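A compartment box, also called an organizer box, is a shallow case divided into small cells for storing beads, screws, fishing tackle and similar items. Most are molded from clear or tinted plastic, so the contents can be checked with the lid shut. The lid is usually hinged along one long side and closes with latch tabs. Some models have fixed walls — others use dividers that slide out. Larger cases may hold more than 100 cells.
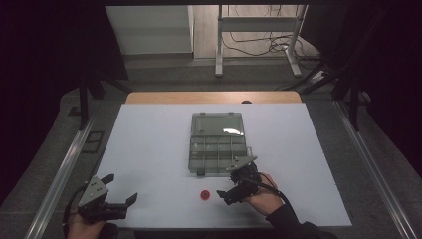
Open organizer box with two rows of cells and a clear hinged lid

Boxes with fixed walls are less likely to let small parts slip from one cell to the next.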